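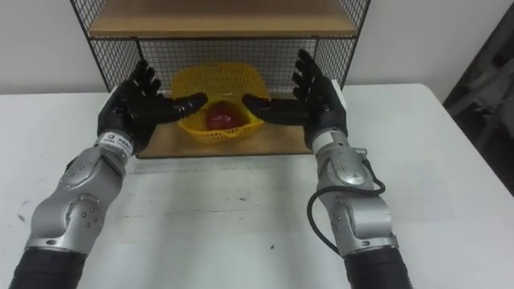
About us

Hi, and welcome to Larnus! I'm the founder, and I still write this page myself, which you can probably tell. We're a small outfit in Plilby and we do one kind of work: we gather examples that teach robots to use their hands. Picking things up, putting them down, moving a basket from one shelf to another. Our customers build the learning systems, and we supply what those systems learn from.

How it works

An operator puts on the gloves and headset and steers a two-armed robot through a job while everything gets recorded – the camera views, the joint positions, the lot. One go at a job is what we call an episode. A typical order is 1000 episodes of a single task, and yes, that's a lot of times to lift the same basket (I did a whole set myself last December and I dreamed in yellow plastic for a week).

The trick is that the episodes can't all be the same. If the basket always sits in the same spot, the system learns the spot and gets lost the moment you nudge it. So we turn it, tilt it, slide it toward one side of the shelf, swap what's in it. Our operators get a card before each episode telling them what to change, and they're free to add a twist of their own as long as they write it down.

We keep the flubs, too. A dropped item or a clumsy grab gets its own label and goes into a separate folder, and some customers ask for that folder first! What we throw out are the episodes where the recording itself went wrong, like a camera that froze or a hand signal that lagged behind.

Where we came from

I started Larnus after years of fixing packing machines, with one robot and a rented unit behind a tile shop. Our first real job was for Mavromatis, a kitchen supply company that wanted help with shelf stocking. They ordered 346 episodes and we got every single one of them to the customer late. They came back anyway, and they're still with us.

These days there are 13 of us, and we run 2 robot stations side by side. Most of our operators had never touched a robot before they came here. We've had bakers, a piano teacher, a guy who used to repair watches. Good hands and patience matter way more to us than a degree, and we train everybody on site. New folks spend their first week on soft stuff like towels before they go near the shelves.

What we're up to now

Our shelf and basket collection is the big one at the moment. After that comes Plornlow, our own project on two-handed lifting, where both hands have to meet the object at the same time and share the weight. It's slow going and I love it.

Come see us

If you've got a task you want examples of, send me a note with a few lines about the objects and how many episodes you need. Small orders are fine. Visits are fine too – just give us a day's warning so we can leave a station open for you to try.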